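**Gripper upkeep – Monday, 11:00**

Present: A. Wikström (chair), Haugen shop, Guklow by phone. Oltico sent regrets.

**1. Pads on the left hand tool**

Haugen shop says the new finger pads fixed the slipping on thin items. Alvar is not convinced. The log has 613 grasps since the swap and nobody has split them by object, so bowls and lids may be carrying the number. Chopsticks are the hard case: the jaws have to close flush along the whole pad, and a little play at the hinge screw is enough to lose one off a cloth.
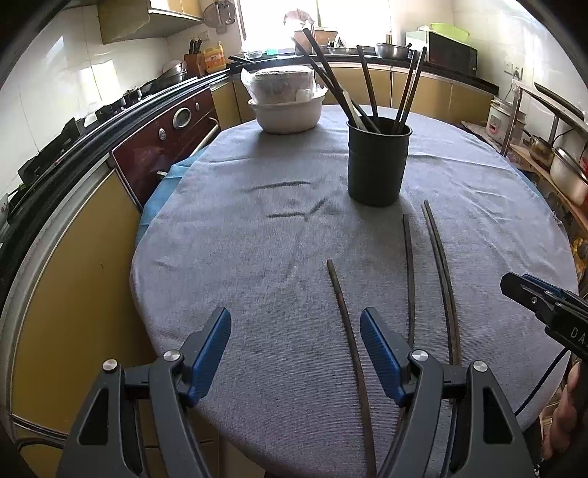 Guklow asked if the screws had been checked with a torque driver or by feel. By feel. Alvar wants that done again before anyone orders more pads. Haugen shop thinks the pads are the cause and said so twice. Left open.

**2. Service interval**

Supplier sheet says every 500 cycles. Alvar asked where the figure comes from and got no answer – the sheet gives no load and no jaw opening. We keep to it for now, but write down the play at each check so we have our own figures by October.

**3. Cable**

Guklow proposed a clip to take strain off the plug. Fine in principle. The last clip cost us some 30 minutes per tool change and came off anyway. One tool only, as a trial.

**Actions**

- Haugen shop: redo hinge screws on both tools, record settings
- Guklow: sort the log by object, sticks separate from the rest
- Alvar: ask Ekow for the pad hardness spec, in writing this time

Spare pads: order on hold until the first two are done.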